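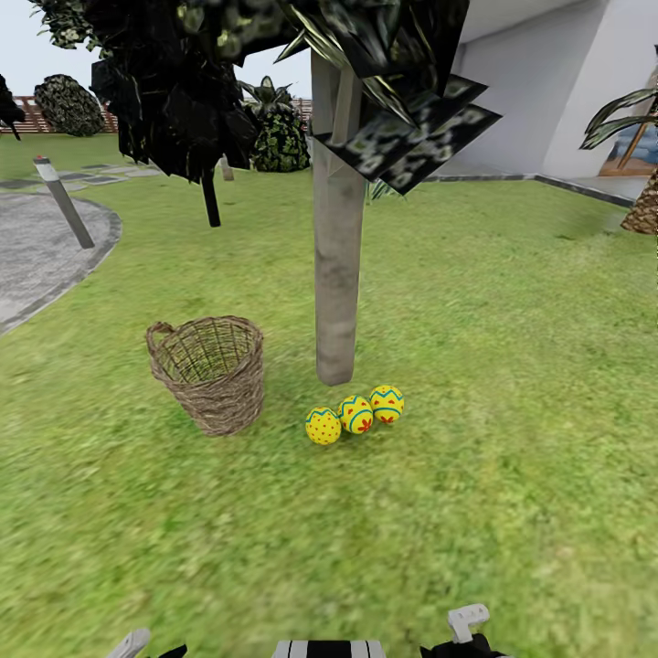
4 min read

Kakex forum > Simulation and benchmarks > Reporting rules

Thread: Do we need a written rule for what counts as a success in sim tasks?

bramham_bench
Posted 11th September

Bringing this over from the comments on the egg task, where it was getting buried. The draft reporting rules for the Bramham household set say a run is a success "when the objects are in the container at the end of the episode." That one line is the whole rule. The yard task has three Easter eggs and one wicker basket, two arms, grass underfoot, and I can think of four ways to score it that all fit that sentence.

Does an egg on the rim count? Does the basket have to stay upright? Can the gripper still be touching an egg when the clock stops? I've seen people post 800 out of 1000 on this task and I have no idea what they mean by it.

My proposal is that every posted number comes with the success check written out in full, in words, plus the code.

torque_and_toast
I'm going to be the grump. We've had reporting rules before. People copy the template, fill in the top half, and leave "notes on scoring" blank. What makes this one different?

Also, you're asking for a rule about how to score a task when the sim it runs in lets a basket sink into a lawn. I'd fix that first.

bramham_bench
Both can be wrong at the same time. I can't fix the contact model from here. I can ask people to say what they measured.

lowgainlarry
Agree with the OP on the basket. Tipping is the big one for me. A wicker basket on grass with a gripper pushing down inside it is going to move, and a checker that only looks at egg positions against the basket's own coordinates won't care which way up it is. 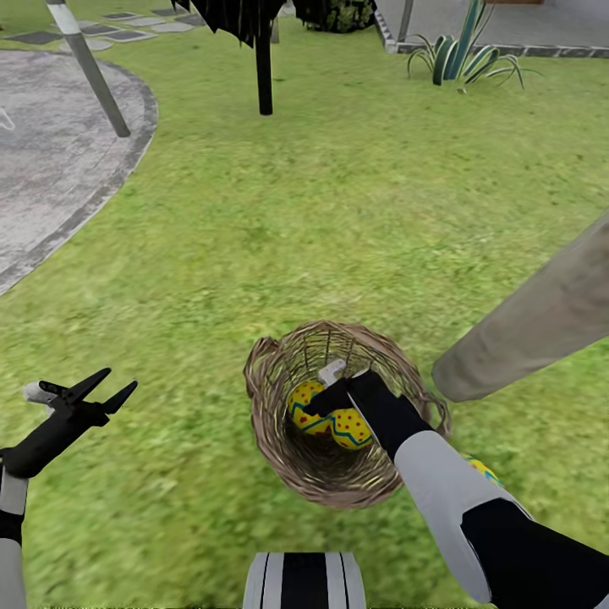 So I want three things logged for every run: where each egg is relative to the basket, how far the basket is tilted, and whether any finger is in contact with anything we're scoring. Two eggs in and one on the grass should be written down as two eggs in and one on the grass. Our group used to round that up to "mostly solved" in the weekly notes, and I hated it.

Potgieter_sim_fan
The Potgieter checklist already covers contact at the end of the episode. Arms have to be clear of the container and everything has to sit still for a set time. You could just adopt it.

torque_and_toast
I've read the Potgieter checklist. "A set time" is exactly what it says. Set by who? Half a second and ten seconds give you very different numbers with round things in a basket.

Potgieter_sim_fan
Fair, but you state the time you used. It's on page two.

torque_and_toast
And how many people state it?

Potgieter_sim_fan
OK, not many.

quietservo
Can I ask a beginner question? I reran my own policy with a stricter check (arms out, basket upright, all eggs inside, hold for two seconds) and went from 800 to 696 on the same 1000 seeds. Same policy, nothing retrained. Do I post both? It feels like I'm telling on myself.

lowgainlarry
Post both. That gap is more useful to me than either number.

vonstead_dan_dan
Counterpoint, since everyone's nodding. Strict checks can hide things too. If a policy places every egg and then bumps the basket while pulling its arm out, the strict score says zero and so does a policy that never moved. I'd rather see partial scores first and the strict one second. In the Vonstead yard tasks we report per object and it takes one extra column.

bramham_bench
I don't mind partial scores as long as they aren't the headline. Once a per-egg number is in the title of a post, people quote it as the success rate. I've watched it happen on this forum.

vonstead_dan_dan
Then write the rule about titles. You can't fix careless readers by throwing out data.

torque_and_toast
I still say this all lives or dies on someone checking. A rule with no one reading the submissions is a suggestion – and I say that as a person who left the notes field blank twice last year.

bramham_bench
Noted. Draft wording, please pick holes in it:

1. State the success check in plain words and link the code that runs it.
2. State the hold time in seconds, and whether the arms must be clear of the container.
3. State the allowed tilt of the container, or say that tilt isn't checked.
4. Report all-objects success and per-object placement separately. Only all-objects success goes in the title.
5. If you change the check, rerun on the same seeds and post the old and new numbers together.

lowgainlarry
Number 3 needs a default. People will write "not checked" forever if you let them.

Potgieter_sim_fan
I can live with this if number 2 says how the hold is timed. Sim seconds or wall clock?

bramham_bench
Sim seconds. Will add. Larry, give me a tilt number you'd defend and I'll put it in the next draft.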